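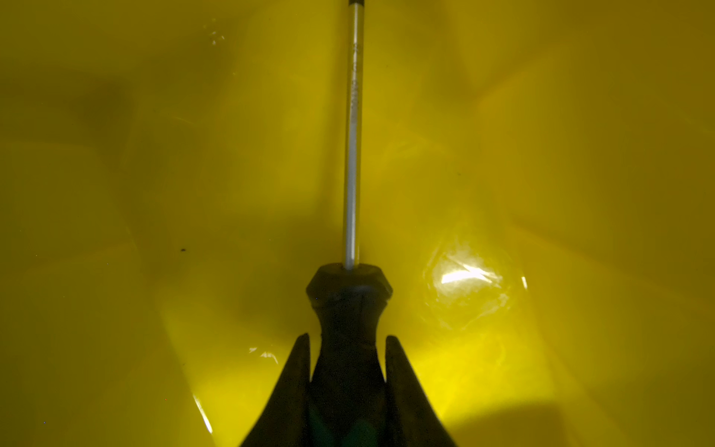 Screwdriver between the fingers, view from the wrist camera.

Gripper opens by itself while holding, then jumps when the stop is released

Forum: Small cells and bench arms > Faults and safety
Started 2025-03-29

twinrail
Hello all. I have a problem with one gripper and I would like to hear from people with the same model before I take it apart.

The cell has two arms on one rail. The work is hand tools: pick up from the table, put into a tray, take out again. The grippers are Kirorholm, the older parallel type with the pointed fingers. The controller is an Idlow and the supply is a Grerholm. The arms have run well since September.

The fault is only on the left arm. It closes on the screwdriver handle, the controller says the grip is good, the arm lifts, and some seconds later the fingers open without a command. I have looked at the log for every drop. The finger position when the grip is good is 1534. Then it climbs in small steps until 1660, and there the driver decides that nothing is held and opens fully. In the last session this happened on six runs out of 56.

What worries me more is a different thing. After one of these drops I pressed the stop, reached in for the screwdriver, took my hand out and released the stop. The fingers closed at once, very fast. My hand was out of the way, but only by luck, I had put it in again one moment earlier to move a cable. I did not expect any motion before I press start.

Has somebody seen this?

oldreducer
The first part is heat. These grippers get weak when they hold for a long time, the current limit goes down and the fingers are pushed apart. Feel the gripper body after ten minutes of work. Mine was too hot to keep a finger on. Put a pause between runs and you will see the drops disappear.

kabelbaum
I don't agree with heat. If it were heat, the right arm would do it too, with the same tools and the same pauses. A slow climb on one arm only makes me think of the finger pads or the coupling inside. A screwdriver handle is round and has a narrow place near the top. If the fingers close there and not on the thick part, the handle can slide along and push them apart. Where exactly do they close on it?

twinrail
Not always at the same place. The taught position is on the thick part, but the screwdriver is not always lying the same way and the fingers sometimes come near the collar. I measured the temperature today with a contact probe, left and right are almost equal.

oldreducer
Equal body temperature does not prove equal motor temperature. But fine, I accept that it makes heat less likely.

m_luotool
I use Luo for the motion program, maybe you too. Check the setting for grip recovery. In Luo the default is "open and retry" when the position leaves the window. This explains why it opens completely and does not only lose some force. It does not explain the climb. Set it to "hold and report" so the arm stops with the tool still in the fingers, then you can look at it in peace.

twinrail
Thank you, this was set to "open and retry", exactly as you say. I changed it. Now the arm stops and I can see what happens: the left finger has a small play that the right one does not have. With the power off I can move it by hand a little, you can hear a click.

kabelbaum
Then it is the coupling. There is a small set screw under the cover, it comes loose. Clean it, put a drop of medium thread lock, tighten, wait overnight. Do not use the strong thread lock, you will want to open it again one day.

pendant_in_drawer
Before you all celebrate the set screw, please go back to the stop button. A loose screw gives you a dropped screwdriver. Fingers that close when the stop is released can give you a crushed fingertip, and the tip of these fingers is quite narrow. I would not run this cell again until it is understood. In my opinion the title of the thread should have been only about this.

oldreducer
It is a small gripper, the force is not enough to break anything. Let's stay reasonable.

pendant_in_drawer
The force is enough to hold a steel tool by the handle and swing it. I have had a nail go black from a gripper smaller than this one. Also the arm behind it can move too, if the controller treats the old command in the same way.

m_luotool
I am with pendant on this. Idlow keeps the last target in a buffer. With the factory settings the buffer is not cleared by a stop. When the supply comes back, the retry command is still there and is carried out. So the retry from your first fault became the motion in your second fault. They are connected.

twinrail
Yes, now I see it in the log. The retry was waiting. The close command has the time of the drop, but it was executed when I released the stop. I did not know that this can happen and it is not in the manual I have.

I wrote a page for the people who work with the cell and I will hang it next to the door. Part of it is copied here so you can correct me.

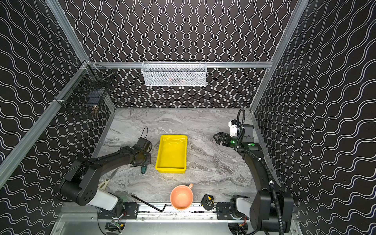 Is it enough to press the stop button before reaching into the cell?
Pressing the stop button alone is not enough. Press it, clear the command buffer on the controller, switch off the gripper supply, and only then put a hand over the table.

Other points from the page:
Leave the stop pressed while you pick up or move tools.
Green lights on the wrist mean that there is power. They do not tell you if a command is waiting.
After every stop, move both arms home at slow speed before you start the program.
If a gripper drops a tool two times in one session, stop the work and write it in the cell book.

pendant_in_drawer
Good page. I would change the order: supply off first, then the buffer. If the person makes a mistake with the buffer, the power is already gone.

twinrail
On my controller the buffer screen needs the gripper to be connected, otherwise it shows an error and clears nothing. I also would prefer your order, but it does not work here.

pendant_in_drawer
Then write that on the page too, or somebody clever will turn it around. And clear it again after power returns, before the stop is released.

m_luotool
There is a tick box in the Idlow startup settings, "discard targets on stop". It is off from the factory. Turn it on and test it with a soft object, a rolled towel or similar, several times. Do not trust the tick box without the test. On one of mine it was ticked and had no effect until a full restart of the controller.

kabelbaum
And the screw?

twinrail
It was loose. I could turn it up to a half turn with almost no force. I cleaned it and put medium thread lock as you wrote. The click is gone when I move the finger by hand.

The tick box is on, and after a full restart I tested with a towel. I pressed the stop in the middle of closing, waited, released, and there was no motion. I repeated it on both arms with the same result. The paper stays at the door anyway.

I have not yet made a long session, so I cannot say that the drops are finished. I left the recovery on "hold and report".

oldreducer
Glad it is better. I still think you should log the motor current in the long session. If it climbs with the same curve on the left arm, tell me, I have a spare motor for this type.

twinrail
I will log it, both arms. I will write here when I have the curves.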